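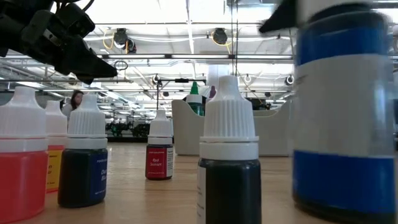
Two grippers over a table of food colouring bottles at the Dillitard hall, Plunthorpe.

Plunthorpe labs agree a shared rulebook for tabletop robots

Three robotics groups that share the Dillitard hall in Plunthorpe have signed up to one set of working rules for tabletop robots, and the people who wrote it could hardly be more pleased. The code runs to 13 rules on two sides of A4. It covers how a table is laid out, who may stand near it, what gets written down and when everybody has to stop.

It comes into force in March and applies to every bench in the hall, including those used by visiting students.

"We had three sets of rules and they disagreed about the silliest things," said Anca Vasiliu, who led the drafting. "One group said you called out before you switched the motors on. Another said you called out after. If you walked from one bench to the next you had to remember whose floor you were standing on. Now it's one call, the same words, every time, and I love it!"

The call is "arms live", spoken aloud and answered by anyone within reach of the table. No answer, no motion. The same goes for "arms down" at the end of a run.

Small things on a table

Much of the code deals with everyday objects, where the groups felt the existing guidance was thin. Industrial safety standards have plenty to say about fences, speeds and stopping distances, and the new rules send readers back to them for all of that. They have far less to say about what happens when a gripper is asked to pick up something from a kitchen cupboard.

So there is a whole section on liquids. Any bottle on a live table must have its cap on before the call is made, unless opening it is part of the task. Labels stay on, so that a person coming in halfway through a session can tell what is in each container. Only food-safe liquids may be used without a written sheet, and cleaning products are out altogether unless the bottles have been emptied and rinsed first.

Food colouring gets its own line. It is allowed, and popular, as the bottles are small, the caps are fiddly and the colours are easy to tell apart. It also stains. The code asks for a cloth within arm's reach of the operator and a check of the gripper's fingers after each session, with any colour found in the joints noted in the bench log.

"People laugh at the food colouring rule until they have had to take a finger apart with blue hands," said Nelu Pop, who looks after the shared equipment and tried out the draft on his own bench. "It took me a Saturday. I was very keen on that rule."

Who stands where

The section on people is the longest. Every live table needs a named operator who has the stop button in hand or directly in front of them, and who does nothing else while the arms are moving. Taking notes counts as something else. So does answering the phone.

Anyone else may be in the hall, but nobody reaches over a live table, even to set a fallen bottle upright. The operator stops the arms first. In the trial runs this was the rule most often broken, usually by the most experienced people, and Vasiliu would like to see it painted on the wall.

Overhead gear is covered too. Cables from the ceiling have to be tied back clear of the arms' full reach, and anything hung above a bench is checked by hand at the start of each month. Two benches have already had their cabling moved as a result, and both teams say the tables are nicer to work at.

Honest notes

The last part is about records, and it is the bit that other labs have been asking for. Each run is logged with the objects used, the layout of the table and the name of the operator. Failed tries are kept along with the good ones and may not be deleted to tidy up a result. If a person steps in to help, that goes in the log as well.

Lamix, one of the three groups, tested the log sheet over 1000 short runs before the final text was agreed. The first version had so many boxes that operators began skipping them. The version now in use has 8, and it can be filled in between one run and the next without holding anybody up.

Pelletier, the smallest of the groups, asked for one late addition: a rule that anyone may call a stop, for any reason, and does not have to explain it until the arms are down. It went in without a single objection and now sits at the top of page one.

Pop is already collecting changes for a second edition. Soft objects such as sponges and tea towels are hardly mentioned, and there is a lively argument going on about whether glass should be allowed on the open benches at all – he would say yes, with a tray under it, while Vasiliu is firmly against.

Printed copies are on the shelf by the hall entrance. Groups elsewhere are welcome to take the text and change it to suit their own benches, and the authors would be delighted to hear what they altered. The first review meeting is planned for the autumn, with visitors invited to bring their own rules along.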